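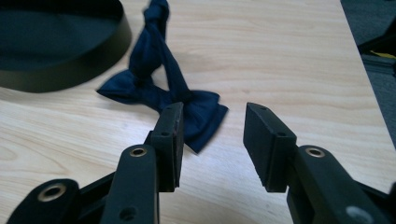

Brenus Formalwear Reuse
Progress report to the Bevlow Fund, second period

1. Scope of the period

The grant covers sorting, repair and reissue of donated formal accessories for school-leavers and job applicants. Work in this period was limited to bow ties and neckties. Cummerbunds and pocket squares remain in storage at the Coste depot and will be programmed under the next instalment.

2. Intake and grading

A total of 462 items were received. Of these, 400 passed grading and were entered in the catalogue. The remainder were set aside for fabric recovery, mostly for seam failure at the neck strap or staining that did not respond to spot treatment.

Grading is carried out flat on the light wood-grain table. Dark navy and black pieces are difficult to tell apart under the old lamps, and mixed colours were the most common catalogue error last period. Pale timber gives adequate contrast for outline and strap width, but glare across the middle of the table still interferes with reading a satin finish. 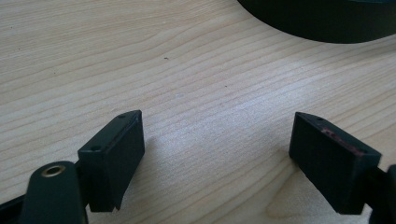

Two changes to the lighting are proposed. The first is a diffuser over the existing fitting. The second is a matt grey cloth, to be laid down for colour checks only and removed for measuring. Both can be met from the consumables line without a variation to the budget.

3. Handling procedure

The revised procedure has been in use since March:

Clear the grading surface between items.

Lay the tie out with the knot or gathered band uppermost and open any twisted strap.

Check the wings for permanent creasing. Fold creases that release under steam are not recorded as defects.

Record colour, strap type and grade on the Hundis label, then transfer the item to its tray.
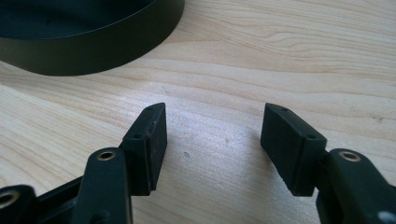

4. Storage

Shelving at the Coste depot is at capacity. Ties stored loose arrive at the table crumpled and need steaming before they can be graded, which adds a handling stage. Flat storage in shallow drawers would remove most of this work. A quote has been requested and will be forwarded when received.

5. Matters for the Fund's attention

Approval is sought to carry the unspent repair allowance into the next period. Steamer servicing was deferred and is now due. The catalogue export in the format requested by the Fund will be supplied with the acquittal.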